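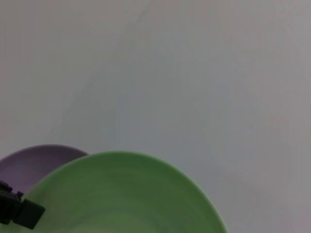
Griet Cuypers
Student, second-year automation project, Sedgwick lab group
Supervisor: Denise Parsons

Final report: Why our arm kept squeezing the bowls

When I signed up for the bowl project I thought I would spend the term teaching a robot arm to tidy a table, and for the first few weeks that is pretty much what I did. The plan was simple enough. The arm had to pick up one bowl by the rim, carry it over to another and set it down inside, so that they ended up nested. We had a green one and a purple one, both smooth and without any pattern, and a plain gray tabletop to work on. Gijs Van den Broek wrote the part that finds the rims in the wrist camera picture, and I looked after the gripper and everything to do with closing and opening it.

The fault

The trouble started on a Sunday in June, when Gijs and I had come in to get a few extra runs done. The arm went down beside the green bowl, closed on the rim, and then simply kept closing. The gripper is supposed to stop when the motor current passes a limit that we set ourselves. This time it sailed past the limit, the bowl tipped up on its edge, and the arm started its lift anyway with the bowl hanging at a very unhappy angle. I hit the stop button (my hand was already on it, which is a lab rule I will never complain about again!) and the bowl dropped back onto the table. It survived, and so did we.

We tried again and everything was fine. We tried another ten or so and they were fine too, and I'm a little embarrassed to say that we wrote "odd grip, watch this" in the notebook and went home. By the end of the following week it had happened 17 times, always on the rim and never when the gripper was closing on nothing.

What we looked at first

Our first guess was the camera. The rim of a bowl gets very close to the lens just before a grasp, and the view goes a bit soft at that distance, so it seemed likely that the arm was coming in too low and jamming the finger pad against the side. Gijs spent several days on this and made the rim finder quite a lot better, for which I am grateful, but the squeezing carried on as before. Next I swapped the finger pads for new ones. No change there either.

It was Sheldon Cormier, from the group at the next bench, who asked whether we had ever plotted the current readings against the time they arrived. We hadn't. We had 3,291 grasp attempts in the log by then and had only ever looked at whether each one was marked good or bad.

What was wrong

Once we plotted them it was hard to miss. In the bad runs the current reading stopped changing just before contact and stayed frozen while the motor carried on. Our program saw a nice low number and took it to mean that the fingers had not touched anything yet. The cable from the gripper had been tied too tightly at the wrist — by me, in week two — and when the wrist turned toward the left side of a bowl it pulled on the connector. The motor command still got through, but the replies did not, and our code happily used the last reading it had for as long as it liked.

So there were really two mistakes. The cable was a small one. The code was the one that bothered Denise, and after talking it through with her I agree. A missing reading should never have been treated as a safe reading.

What we changed

The cable now has a proper loop of slack at the wrist. Every reading carries a time stamp, and if 3 in a row fail to arrive the gripper stops where it is and the arm holds still until a person resets it. We also lowered the closing speed for the last part of the grasp. I tested the new stop by pulling the connector out by hand at different points, first with no bowl and then with each of the bowls, and it stopped every time.

What is still open

Holding still is the right choice over a table, but I am less sure about it when a bowl is in the air, and we ran out of time to work out a gentle way of setting one down without current readings. The nesting itself also needs more work, especially when one bowl partly hides the other. Gijs has left notes on that in the project folder, and the full logs are there too, with the bad runs marked for whoever takes over the bench next term.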